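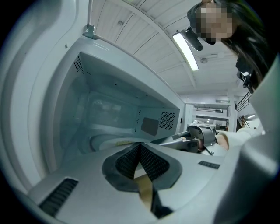 Flurker Reheating Notes

A plain-text collection of reheating instructions for leftovers, kept by a home cooking group in Piromville. The collection has 701 entries. Each entry covers one food, one portion size and one way of heating it.

What is in the collection

notes.csv: the entries, one per line
foods.csv: food names and the other names people use for them
changes.txt: what was edited in each release

Columns in notes.csv

food: short name, lower case, matching foods.csv
portion: weight in grams as served
method: microwave, oven, skillet or steamer
power: watts for the microwave, blank for everything else
minutes: total heating time, resting not included
rest: minutes to stand before eating
cover: yes, no or vented
comment: free text, often blank

Where the entries came from

Most were copied from index cards kept by members. A smaller set came from the Asdale branch, which joined later and had its own spreadsheet. Asdale wrote portions in ounces. Those were converted and rounded to the nearest 5 grams, so a few look odd.

Microwave times are given for a 1,000 watt oven. If a card named a different wattage, the time was adjusted and the word "scaled" was put in the comment column. Portions over 2,000 grams were left out.

Known problems

Rice and pasta are covered much better than fish. Flatbreads are listed under several names, and foods.csv does not catch all of them. The 4 entries for custard disagree with each other and have not been settled. Oven entries do not say whether the fan was on.

These are cooking notes. They have not been checked against food safety rules, so follow your local advice on storing and reheating, above all for rice, poultry and baby food.

Corrections

Send the food name, the line as it stands and the line as you think it should be. Please weigh the portion first. Changes go into the next release, usually in March.

Maintained by Mollel. Free to copy and change, with a mention of the source.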